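2025-11-27 – Caderno de ensaios têxteis, lote Miranda

Ensaio de encolhimento em malha canelada. Lavagem a 40 graus, programa curto, centrifugação mínima. Secagem na horizontal, sem tensão. Marcas de referência a 20 cm, no sentido das colunas e no das fileiras.
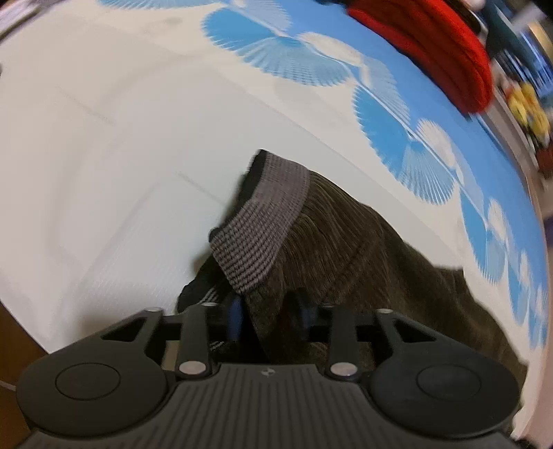 Leitura no sentido das colunas: menos 2 por cento. No das fileiras, variação abaixo da resolução da régua. A Rocío Sepúlveda repete amanhã com o detergente Zitero – o de hoje era o da Mana, fim de embalagem.

Pendente: pedir ao Ignacio o certificado da régua, caducado desde maio.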